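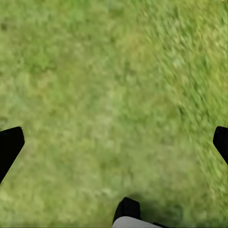 Home | Projects | Gallery | Contact

Simulation work at Stellow: the lawn task
February 25, 2022 - by the Stellow workshop team

Before, our garden crew taught every new machine outside, in the cold, with one person holding the stop button. Now the first lessons are done on a computer lawn, and the crew sits with us and gives advice. They know grass much better than we do.

We have 304 practice runs for this task. The gardeners watched 69 of them and wrote remarks. Most remarks were about patience - they think the arm should look longer before it goes down.
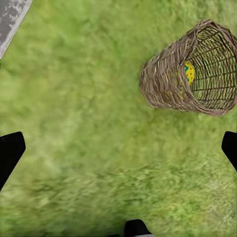 Lying on its side, the wicker basket is a harder lesson than a standing one. The yellow egg with red dots is inside, and you see it only through the weave. One gardener asked us to keep the gray edge in the corner, for on a real job there is always some edge to respect.

Two people from the crew now work 3 days a week at the desk. One likes it, the other misses the fresh air, and we try to change the schedule for her in February.

Comments (3)

Vasylenko: Is the egg the only object, or will you add tools?

Stellow: Tools come next, 12 kinds.

Pretano: Our crew would also miss the outside. Good that you wrote it.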